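Besuch bei Esuvport in Vunau: Vorsortierung mit Greifer

Zum Betriebsbesuch bei Esuvport in Vunau waren wir zu sechst angereist, vier aus der Instandhaltung und zwei aus dem Betriebsrat. Esuvport stellt Montagesätze für Sanitär- und Elektrobetriebe zusammen, also Beutel und Kartons mit Kleinteilen, die der Monteur auf der Baustelle braucht. Derzeit führt der Betrieb 308 verschiedene Sätze, 49 davon werden täglich gepackt. Der Rest läuft nach Bestellung.

Empfangen hat uns Svatopluk Bednárik, der die Kommissionierung leitet. Er ging mit uns zuerst durch das Lager und dann in den Raum, in dem seit Juli die Greifversuche stattfinden. Gearbeitet wird dort mit einem Roboterarm mit Zweifingergreifer. Eine Kamera sitzt am Handgelenk, eine zweite blickt fest auf den Tisch. Die Software heißt Ouali und kommt von einem Dienstleister aus Clestosbridge.

Als schwierig gelten bei Esuvport vor allem die Schellenhälften. Ein Leitungsschutzschalter hat gerade Flächen, ein Kondensator lässt sich als Zylinder gut fassen. Die halbrunden Kunststoffteile dagegen liegen je nach Lage anders auf, und der Greifer muss am Bogen oder an einer Lasche ansetzen. Hinzu kommt, dass sie weiß sind und auf einem weißen Tisch liegen. Einen dunklen Tisch hatte man vorher ausprobiert, dort gab es dann Probleme mit den schwarzen Kondensatoren.

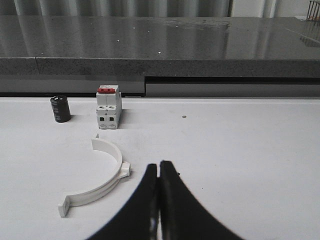
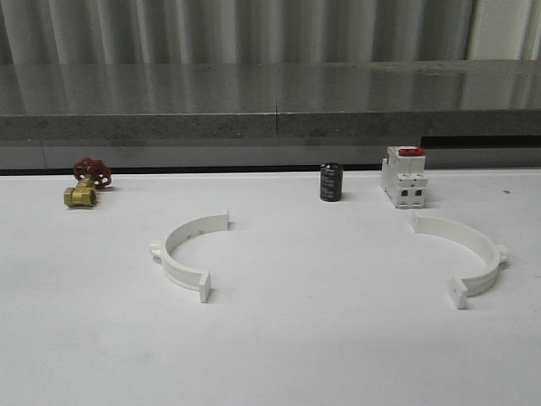
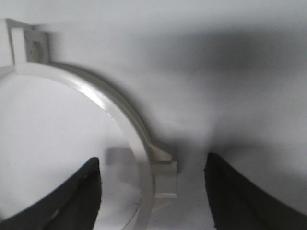
Kleinteile und Schellenhälften auf dem weißen Arbeitstisch; das erste und das dritte Bild stammen von der Kamera am Greifer, das mittlere von der festen Kamera.

Mehr Zeit als am Tisch verbrachten wir im Gespräch mit Honeylyn Gatchalian. Sie hat elf Jahre lang von Hand gepackt und betreut jetzt die Versuche. Ihre Aufgabe ist es, die Teile auszulegen, Fehlgriffe zu protokollieren und zu entscheiden, welche Lagen der Arm noch üben muss. 200 Griffe pro Schicht sind vorgesehen. Das sei weniger anstrengend für die Hände, sagte sie, aber anstrengender für die Augen, und nach der Mittagspause lasse die Konzentration nach. Sie wechselt deshalb nachmittags für zwei Stunden zurück an den Packtisch. Dieser Wechsel war anfangs nicht geplant und steht inzwischen im Schichtplan.

Auf die Frage nach den Stellen antwortete Bednárik, dass im Packbereich keine abgebaut werden sollen. Schriftlich festgehalten ist das bis Ende nächsten Jahres. Was danach kommt, ließ er offen. Unsere beiden Betriebsräte haben dort nachgehakt und wollen sich die Vereinbarung schicken lassen.

Geändert hat sich auch die Einarbeitung. Neue Kräfte lernten früher zuerst die einfachen Sätze und arbeiteten sich hoch. Wenn der Arm diese übernimmt, bleiben für den Einstieg nur die gemischten Sätze mit vielen Varianten. Gatchalian hält das für das größere Problem und hat vorgeschlagen, zwei einfache Sätze dauerhaft in Handarbeit zu lassen – entschieden ist darüber noch nicht.

Zum Abschluss gab es Kaffee in der Kantine und eine Runde mit Fragen zur Wartung. Die Fingerbeläge werden bisher auf Sicht getauscht, einen festen Turnus gibt es nicht. Für den Gegenbesuch bei uns suchen wir noch einen Termin. Wer mitmachen möchte, meldet sich bitte in der Werkstatt.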